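**Drinks shelf: group by kind or just fill the gaps?**

**rasa_s** wrote:
Need a ruling from people who do this more than I do. I've taken over the snack corner at our club (Nutimura, we're the board game lot above the bike shop) and the drinks shelf is driving me round the bend. It's one long shelf, all small-ish plastic bottles: cola, green tea, ice red tea, Sprite. I want each kind kept together. Elīna says life's too short and wherever there's a gap, put a bottle in it. Who's right?

**Strazds** wrote:
Group them! I did the drinks at a corner shop for 5 years and if you mix them people stand there for ages looking for the one they want. The ice red tea and the cola are the worst pair to have side by side, both with red caps, and from behind you can't tell one from the other until it's in your hand.

**elina_navickas** wrote:
The accused here, hello. My point was that by half past eight in the evening it's all over the place anyway, whatever Rasa does in the afternoon. People pick one up, change their mind and shove it back anywhere. I once found a green tea in with the dice trays.

**rasa_s** wrote:
It was in January and she still brings it up.

**winia** wrote:
I'm with Elīna on this one, sorry. We had a shelf 700 mm long at my old place and I tried doing proper rows. With that little room you end up with one row two deep and another with nothing in it, and it looks worse than a jumble. I'd put one of each at the front and use the back for whatever's left.

**Strazds** wrote:
But then you take the front cola and there's a tea behind it. That's exactly what annoys people. Same kind front and back, always. If you sell the front one the next one just slides up.

**sillov** wrote:
Can I be boring and ask about dates? We had 26 bottles go off at our place when the new ones kept getting put in front of the old ones. Doesn't matter how pretty the rows are if you're not pulling the old stock forward. Takes me six minutes with a cup of tea on the side.

**rasa_s** wrote:
Good shout, I hadn't been looking at dates at all (oops). OK so what about the order along the shelf? I was thinking cola at one end, then the teas, but Strazds has put me off having the red caps together.

**Strazds** wrote:
Cola, green tea, ice red tea, Sprite. The green caps split up the red ones. And labels facing out please, I beg you.

**winia** wrote:
Labels out, yes, we agree on something! Still say you'll give up on the rows by spring.

**elina_navickas** wrote:
Fine, I'll do the rows for a month, but I'm not lining up labels with a ruler. And yes Strazds, I can see the green tea lying down.

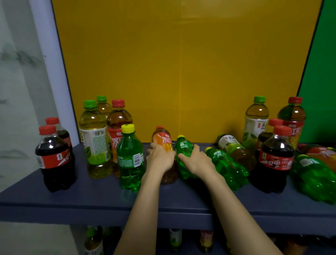
*The drinks shelf, two bottles in hand. Cola at both sides of the argument.*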